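Laying the table for one person

When I moved to Flokthorpe I brought two suitcases, a winter coat and one fork. The fork came by mistake, it was in the side pocket from a picnic. For the first weeks it was the only fork in the house, and I ate with it standing at the kitchen window, from the pan, looking at the bins of the neighbours.

I do not write this to make anybody sad. I was quite happy then, only tired. But I think the way a person eats when there is no one to see it says something, and I have been thinking about it since August, when my aunt Stanisława came to stay with me for nine days.

My aunt, Stanisława Szczepańska, lays the table for breakfast in the evening. She has done this all her life, also in the years when she lived alone. Before she goes to bed there is a cup upside down on its saucer, a plate, a knife, a small spoon for the jam. On her first evening with me she opened all my cupboards, looking for saucers. I had none. She did not say a word, but she closed the last cupboard very slowly.

The next day we took the bus to Osadstead, where there is a big second-hand hall behind the railway station, and we bought four saucers for 75 pence each and two soup plates with a thin green line. She wanted also a sauce boat. I said that I never make sauce. She said that a person can begin.

In my language we have one verb for putting things on the table and another for "covering" the table, and it is the second one that we use for a meal. I like this word. When I was a child the covering was my job and my brother's job was to carry the chairs. I remember that I could not keep in my head which side the knife goes, so I held my hands over the plate and pretended to cut something. I still do it! A colleague, Sixten Haugland, saw me do this before a lunch at work and asked if I was conducting an orchestra.

In English I had to learn the words again. "Lay the table" and "set the table" are both correct, I have asked. "Place setting" I knew from shops, but I thought for a long time that it was something about theatre. A "side plate" is the small one for bread. A "dessert spoon" is bigger than I expected. And there is "cutlery", which to me sounded like only knives, and which one of my dictionaries explains like this in its first meaning, so I was not so wrong.

In the library I found an old household manual, printed in 1884, with a long chapter about the dinner table. The author asks for a distance between the guests that I measured at home with a tape. My table is 110 centimetres long, so with her rules I can invite one person, if this person is thin. She also has strong opinions about crumbs. I read the whole chapter on a rainy afternoon and enjoyed it more than the novel I had borrowed together with it. There is no word in it about a person who dines alone. I looked in the index under "bachelor" and under "widow". There is something for them about cold mutton, and that is all.

After my aunt went home I wanted to see how long I could continue. I made for myself a few simple rules. I sit down. I use a plate, also for bread and cheese. The glass stands on the right, above the knife. The telephone stays in the hall. The evening meal takes no less than fifteen minutes – this was the difficult one, I had finished my soup in four.

I must say that I do not always succeed. When I come home late from work I eat crackers from the box like before, and once I ate them in the coat. But most evenings I cover my table, and I notice that I cook a little better for it. It is strange to put a tin of beans in front of a folded napkin. One feels looked at by the napkin. So I fry an onion, I cut some parsley, and then it is already a dinner.

My friend Jolanta does not agree with me. She has three children and says she would give a lot to eat one time standing at a window from a pan, in silence. I understand her too. Perhaps the pleasure is in doing the thing which is not your everyday thing, and if I had a loud table each evening I would also dream of the window.

My aunt telephones me in the evenings, after seven. She asks first about my health, then about the weather, and then, with another voice, if the cup is already out for tomorrow.
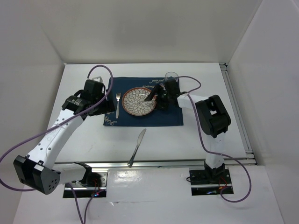
Mostly I can say yes. And I have found a sauce boat, a white one with a small chip, so next week I will try the mushroom sauce from her recipe, with half the cream.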